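3.2 Color naming in the home interviews

The Flenach interviews were held in March with 40 families who speak two languages at home. Each child named the colors of small objects, first in one language and then in the other.

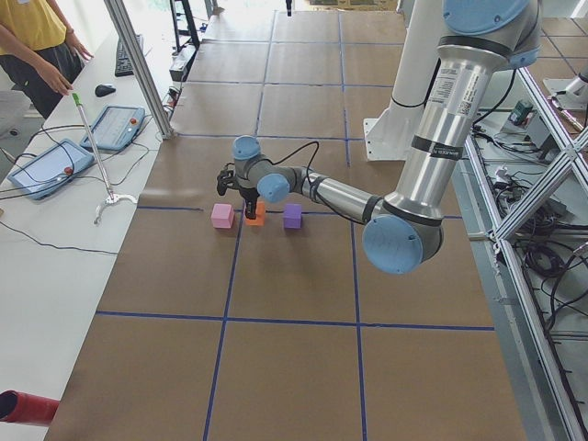

Figure 2. Foam cubes in pink, orange and purple.

Most disagreements between parent and child concerned colors that lie close to red. For a set like the one in Figure 2, the orange cube has a fixed name in both languages, but the pink one can be called "light red" by older speakers. Such answers were coded separately by Oh and Baek.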